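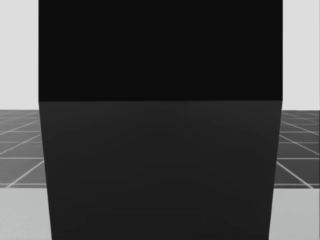
Saturday, April 9, 2022. The paint meeting ran through lunch again. We own a twin turboprop that is older than our youngest pilot, and it has to be repainted before June or the corrosion inspector will start leaving notes in the logbook instead of just sighing. The whole thing should take one phone call. White, please, with a stripe. But Teodoro Barrios, whose name is on the hangar and also on my paycheck, has been to a trade show, and he came back talking about tone. He wants black over charcoal gray, with one hard straight line between the two, a little below the middle, and no lettering anywhere. The block at the top of this entry has exactly that arrangement, and I'd say it gives you the mood he is after, which is that of a very expensive refrigerator. I pointed out that customers like to be able to find the name of the company they're flying with. He said the right customers would already know.

For the record, the right customers this week were a dentist going to a wedding, and a man who sells irrigation pumps and wanted to know if the coffee was included.

Also for the record, black airplanes get hot. Ours sits out on the ramp at Besovcombe all summer, because the hangar is full of the other Teodoro's project. I have flown in that cabin in July when it was white and I left part of myself on seat five. Amparo looked up what the manufacturer says about dark paint on the control surfaces and printed it out and put it on his desk with a yellow sticky. The sticky came back. It said "noted." The printout did not come back.

The quote from Kasico arrived at two in the afternoon, which I know because Baltasar read it out loud from the other side of the office, like a ransom note. They want 302 labor hours. That includes stripping, filling, priming, masking, and something called "line discipline," which I assume is what you pay for when the line has to be perfectly straight from the nose to the tail on an object with no straight parts. A plain white job is 194 hours. Baltasar wrote both numbers on the whiteboard and drew a box around the gap between them and went out to have a cigarette. He gave up smoking at Christmas, so I think he was just standing out there.

I should be fair to Barrios. Bookings have been better than they've been since I started, and for the first time we're getting calls from people who used to fly first class and have decided they don't care for strangers anymore. They do look at the website. They do ask what year the airplane is, and when I tell them, there's a silence in which I can hear them picturing goggles. Fresh paint helps with that. I've never argued against fresh paint. I've argued against spending the engine reserve on looking like Losarero, who have the shiny end of the field, and a woman whose job is to hand you a cold towel. We have a towel. It lives by the sink.

Aurelio thinks the whole idea came from Losarero in the first place. He has a cousin on their line crew and the cousin says they're going dark on the whole fleet, gray belly, no name, tail number in letters you need to be invited to read. If that's true then we'll be the second outfit on a small field to have done it, with one airplane, parked next to the fuel truck. I said maybe people would think we were part of their fleet. Aurelio said that's what he'd be hoping for if he were us. He is us.

Took the dentist out in the morning before all this. Nice enough flight, some bumps over the ridge. He asked if he could sit up front and I said sure, and then he told me about gums for the whole of the climb. He tipped in cash and said the airplane had character. I've been thinking about that on and off all day. Nobody has ever said it about something they were happy to be inside of.

Then back for the meeting, and the pastries Amparo brings when she expects shouting. There wasn't any shouting. Barrios doesn't do it, he just lets a quiet build up until somebody agrees with him to get out from under it. Today it was Teodoro Goicoechea who cracked. We call him Goyo, since you can't yell Teodoro across a ramp here without turning two heads. He's the mechanic, and he'd said nothing for an hour. Then he announced that he didn't care if it was painted like a circus tent so long as somebody ordered the deice boots, which are also black, and which he has been asking for since before I had this haircut. Barrios heard the word black and said "You see?" and wrote it down as a vote.

So the tally is a boss and a half in favor. Baltasar is against on money, Amparo is against on heat, I'm against on general principle, and Aurelio is against but would like a jacket to match if it goes through. He asked about the jacket in the meeting. I could have kicked him. Barrios was delighted and spent a good while on collars.

I did try a compromise. White on top, charcoal below, same hard line, name in small letters by the door. It keeps the sun off the roof and Kasico says it comes in nearer to the cheap number. Barrios looked at my sketch for a long time. I drew it on the back of a fuel receipt and I'm not an artist, the tail came out like a shark's. He asked if he could keep it. I don't know what that means. With him it can mean it's going in the folder or it's going in the bin, and he walks to both with the same face.

Had to call the pump man back in the afternoon about his return leg. Coffee is included, I told him. He asked if there was a choice of coffee. I said there was hot and there was later.

Home by dark. Left the logbook in the truck and can't be bothered to go down for it. Goyo texted to say the deice boots are on back order anyway, and did I know where his good torque wrench was. I do know. It's holding the office window open. I'll put it back Monday before he gets in, and find something else for the window.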